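Ranger ses baskets montantes dans le meuble Treststead - étape 4

Bon, le meuble est monté, on passe aux chaussures !
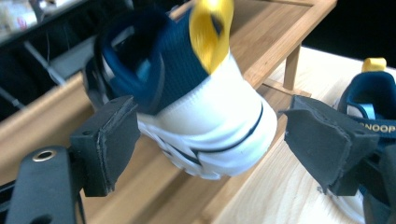
1. Desserrez bien les lacets (je les oublie une fois sur deux).
2. Rentrez la languette et redressez le col.
3. Glissez la paire pointe vers le fond, talon vers vous. Si vos baskets ont une tirette à l'arrière, laissez-la dépasser - c'est tellement plus pratique pour les ressortir !
4. Refermez le volet doucement.

Note : chez moi, une montante demande le cran 11.

Attention : ne forcez jamais sur le volet, la charnière est fragile.

Commentaires

Boltel : Cran 11 aussi, merci !

Vilela : Et pour des bottines ?

Ce site utilise des cookies. Accepter | Refuser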